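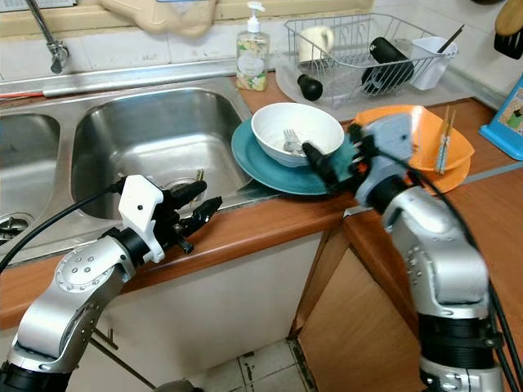

I got to Flirstead just before nine on a Monday, in the kind of rain that makes every industrial park look the same, and had to be let in by a delivery driver (the bell has evidently been waiting for a repair since spring). By the time I left at five I had filled a whole notebook and missed lunch, and I would go back tomorrow.

Ritoma opens its kitchen lab to visitors twice a year. If you have been to robot open days before, you will be expecting a stage and a demo on a loop. What we got was a safety briefing, a stack of printed sheets and a full day on how you write rules for a two-armed robot working at an ordinary kitchen sink. I know how that sounds, but I loved it!

The group was small, 16 of us, mostly people who run test spaces of their own, plus a few from insurance and one table of students who asked the best questions all day. We were split up and sent round in turns, so if your session order was different from mine, that's why my account jumps around.

My first stop was the rulebook itself. They call it Plotard, after the street where the first lab was, and it has 52 rules, printed on both sides of heavy card so it can live in the kitchen and get splashed. A lot of them are about dishes. A plate with a bowl on it counts as two objects and gets planned as two objects, even if the robot is only holding the plate. Cutlery left in a bowl has to be noted before a lift. Nothing sharp goes on the counter during a run unless the run is about sharp things, and then a different card applies. There was a long argument in our group about whether a fork is sharp. The card says it depends on the grip, and I'm still not sure I agree.

I had somehow never thought about cables as a kitchen hygiene issue. Plotard has a whole section on them: how much slack at the wrist, how close a loop may come to standing water, who checks and when. Our guide had us run our hands along a spare length and find the worn spot. It took me far too long – the wear was on the inside of the bend, right where I'd been holding it.

Then came the part I had really come for, the rules about people. Ritoma works with three states, and they are marked on the wall by the door in big letters: clear, shared and stopped. Clear means no person within reach of the arms. Shared means someone may be at the counter, at reduced speed, with a second person on the stop button who does no other job. Stopped means stopped, with the arms parked and the log closed. You can't go from clear to shared without passing through stopped, and I watched a staff member walk all the way back to the door to do it properly when a shortcut would have saved a minute. That impressed me more than any of the slides.

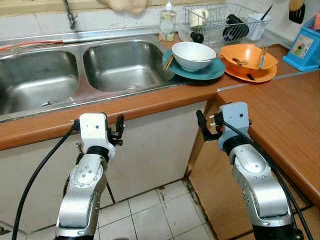
WORKING AT THE SINK

The afternoon was all dishes. Chopsticks got more discussion than I would have believed possible. They roll, they stick out past the edge of a plate, and they're easy to catch with a gripper on its way to something else. The Plotard advice is to treat anything that overhangs a plate as part of its outline and plan the approach around the longer shape. Simple enough, and I've already copied it into our own notes.

The other thing I copied was the leftovers rule. Food scraps stay in the bowl if the task starts with a dirty bowl, and the log has to say so. Too many labs rinse everything beforehand and then write "dirty dishes" on the report.

We finished with a talk on Lukumay, the logging tool they use alongside the card. It now holds 3,000 runs, and every near miss can be searched by rule number. The talk ran over and the questions ran over even more. I'd have liked a printed copy of the near-miss form, but they had run out by the time my group came through, and I'm told one is coming by mail.

If you go to the next one in November, bring shoes with a decent grip and ask to see the old version of the card with the pencil notes in the margins. Parking is behind the building, on the left.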